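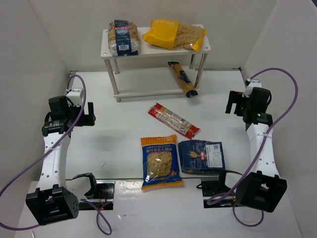
The Zulu cell at Stoltdale. Two arms, one shelf, six packs of pasta.

August 13, 2026
Posted by Vumik

1/ My job title says automation. My day says cable management. A short thread on looking after the pasta cell.

2/ Each arm has a purple cable. Too little slack and it tugs at full reach. Too much and it droops onto the table and goes shopping by itself. I leave a big loop below the base and check it every 48 hours.

3/ Finger plates next. Spaghetti wrappers are slippery, and the plates pick up a film. Wipe, let dry, close on a scrap of bag, pull. If it slides out, wipe again. Glamorous stuff.

4/ The shelf is my nemesis. Bump it a hair and every taught position on the top tier is wrong - politely, consistently wrong. I re-zero both arms before I blame the software. Then I blame the software.

5/ Log so far: 1,206 picks since February, 166 of them dropped. More than half of the drops were orecchiette. I have stopped buying it for home.

6/ Tonight: snug up the clamps on the front edge, swap 2 bracket screws, run the slow cycle. If the right arm squeaks again I'm taking it personally.

Contact | © 2026 Vumik | Back to top

Recent threads
Why I label both ends of every cable
Jernier gripper pads, six months in
The Stoltdale spare parts drawer, a tour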